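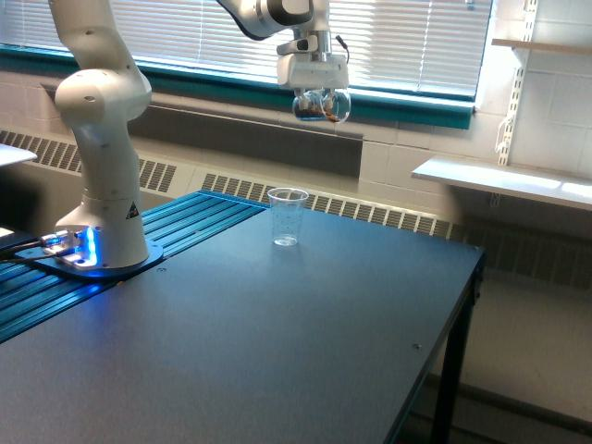
At the dark blue-gray table, July.

Dallton Pantry Notes

The bulk food shelves at the Dallton store now carry trail mix, red lentils and dried apricots. Bring your own jars or buy one at the counter. Jars should be clean and have a lid that closes.

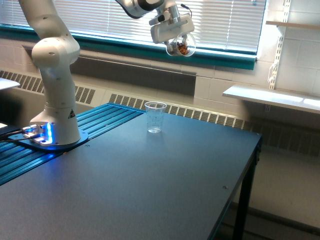
Weigh the jar before you fill it and write the number on the lid. We take that off at the register. The trail mix has peanuts in it, so please use only the scoop tied to that bin.

Members placed 166 orders last month. The next order sheet closes 2020-07-24, and pickup is at the Radebe Street door for three days after that. 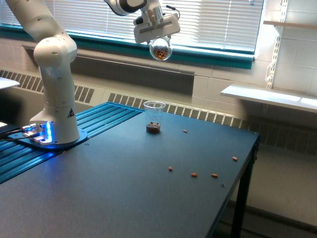
Nataša Mladenović
Store Manager

Oats are back in August.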